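Kitchen > Appliances > Refrigerator Care

How to Clean a Refrigerator and Get Rid of Odors

By Letay Lencho
August 19, 2019

A refrigerator that gets a full cleaning twice a year rarely develops a smell. I do mine in May and again before the holidays. Set aside 2 hours, and pick a time when you are low on groceries.

Start by turning the control to off or unplugging the unit. Move milk, meat and leftovers into a cooler with ice packs. Condiments and whole vegetables can sit on the counter while you work. Throw out anything past its date, and check the jars at the back of the door, where old mustard tends to collect.

Take out the shelves and drawers that come out easily. Glass shelves should sit on a towel until they reach room temperature. Hot water on cold glass can crack it. Wash everything in the sink with warm water and dish soap, rinse, and stand the pieces up to drain.

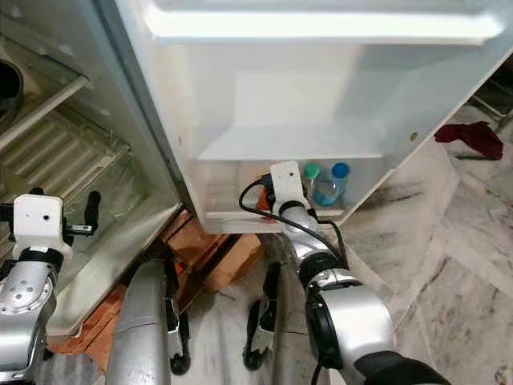
For the inside walls, mix two tablespoons of baking soda into a quart of warm water. Work from the top down with a soft cloth so drips land on areas you haven't cleaned yet. Dried spills come off more easily if you lay a wet cloth over them for ten minutes first. Skip bleach and scented sprays. Plastic liners hold on to the smell, and so does butter.

The door gasket needs its own pass. Open the folds with your fingers and run an old toothbrush dipped in soapy water along them, then dry them with a paper towel. If you find black spots that come back within a few weeks, the gasket may not be sealing. Close the door on a sheet of paper and pull. It should drag. If it slides out freely at several places, price a new gasket.

Next, look for the drain hole at the back, near the bottom. Not every model has one you can reach. If yours does, flush it with a little warm water from a turkey baster. A clogged drain is a common cause of a sour smell in an otherwise clean refrigerator.

Dry the drawers completely before putting them back. Turn the power on and wait until a thermometer on the middle shelf reads 40 degrees or lower before you reload. Leave an open box of baking soda on a shelf and replace it every three months.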